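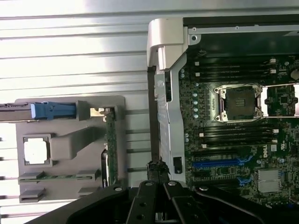
Inside the Machines: Server Teardown Night at Larkport

I have been waiting all year to put this page together! Every November the Larkport hardware club gives a few evenings over to old servers, and this time we got to open up a Dell. If you have only ever met a server as a humming box behind a locked door, I hope this gallery makes you want to pick up a screwdriver.

We meet in the back half of the old Kinden print shop, Friday evenings from 8 until the coffee is gone. Halima Mwakalinga runs the bench and keeps the parts log, now at 1,678 entries, every one of them in her tiny square handwriting. She let me borrow it for a week so I could get the names of things right (mostly).

The Dell on the bench
Motherboard still in its open metal chassis, with a big gray plastic piece lying to the left of it. I could look at a server board for an hour. Everything has its own spot, and somebody at a drafting table had to argue for each one.

The blue latch
My favorite color in any server. It's clipped onto a dark gray rail along the top edge of the plastic part, with little ridged grip lines at one end. I love a part that shows your fingers where to go before you've read a word of the manual.

Gold contacts
Just a small strip of them, a little way past the raised gray post, and they still catch the light beautifully. Halima's rule is no bare fingertips on contacts, and she will say it to you twice.

Green on gray
A thin circuit board lies across the plastic, held by a gray clip at each end, and another narrow one stands upright along the right side, dotted with tiny parts. Rotich, our youngest member, wants to draw the whole layout by hand on graph paper. Yes please!

The white hinge housing
Up at the top corner of the chassis, round and bulging, and so easy to miss next to all that circuitry. I have a soft spot for hinges — they get opened and shut for years and hardly ever get a mention.

Coming up next is the Lisida cabinet, which has around 200 loose screws in a coffee can and no diagram, so bring patience and a magnetic tray. New people are very welcome, kids from age 9 with a grown-up. Ring the side bell, the front one has been broken since spring.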